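Speaker notes – grasp ranking from self-labeled suction attempts
Jul 11, 2024

Slide 1. Problem
One suction cup, mixed objects, no object models. The question is how few real attempts are needed before a learned ranking beats the surface-normal heuristic. State this first and do not go into related work.

Slide 2. Data
3,173 attempts logged at the Bundgaard cell since April. 2,319 kept after filtering. Dropped attempts had a missing vacuum trace or a stale depth image. Label comes from vacuum pressure after lift – no human annotation.

Slide 3. Method
Prasix proposes candidates, Fodum scores them. Only the scorer is trained. Mention that the proposal step is frozen for all runs, otherwise someone will ask.

Slide 4. Workspace
KUKA arm, single suction cup, two-section bin. Point out the plush next to the other objects: the plush leaks air, the dinosaur has little flat area. Bowl is glossy, so expect depth dropouts inside it. Pause here.
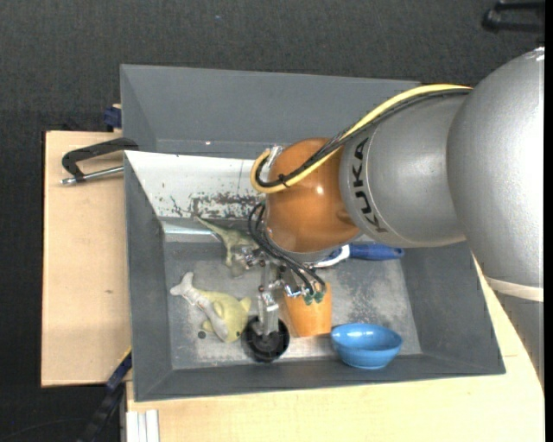
Slide 5. Result
Scorer passes the heuristic at 380 training attempts. Gain flattens after that. Plush remains the weakest class. Zutirier baseline goes in backup, 2 slides.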